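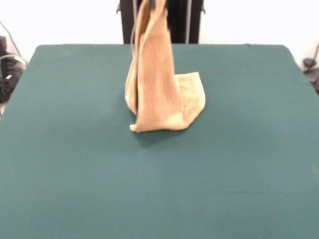
## Review: Guvix Cloth Handling Rulebook, second edition

The Guvix rulebook covers test setup, trial conduct and reporting for robots that pick up and fold small textiles. It runs to 266 pages in a ring binder, with a PDF on request. I read it in February and ran towel trials against it with a two-finger gripper on a green-topped table.

The setup chapter is the strongest. Rule 4 asks for a matte work surface in a color that contrasts with the cloth, with nothing on it except the item under test. Rule 6 requires a stated starting condition for each trial: flat, folded or crumpled. Most lab reports I see skip this, and the results can't be compared.

The crumpled start is poorly defined. The rulebook says to lift the cloth by one point and release it, but gives no release height. Two operators can follow the text exactly and produce very different heaps.

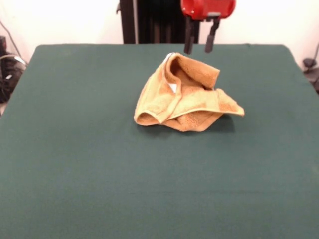
Theano Balaskas read a draft of this review and replied that a fixed height would fix nothing, as fabric weight matters more, and that she would accept any height so long as it was written down. I would still print a default.

The safety section is short and usable. It sets a clear zone around the arm, requires cables to be routed outside that zone, and bars hands from the table while the drives are live. The stop button must be tested before the first trial of each shift. I have no complaints except the index, which sends the reader to the wrong chapter for "stop, protective."

Grasp rules take up chapter 9. An attempt counts from first contact with the fabric. A corner grasp must be logged separately from an edge grasp, and care labels have to be noted, as a label can be mistaken for a corner by a vision system. 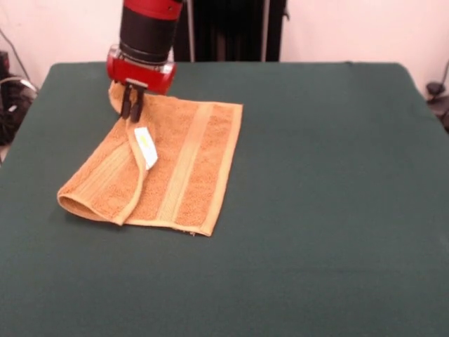

*Reading time: 2 min*

Chapter 11 sets the sample size at 400 trials per fabric for a published figure. For a small lab that is a heavy load, and the rulebook offers no reduced schedule for internal work. Fingertip pads must be replaced after 2,000 grasps regardless of wear. I would prefer an inspection limit.

The log sheets at the back are good. Failed trials get the same number of fields as successful ones, and there is a box for the operator's initials.

**Verdict:** recommended for labs that publish. Teams doing internal checks should adopt chapters 4 through 9 and write their own sample size rule. The PDF is easier to search than the binder.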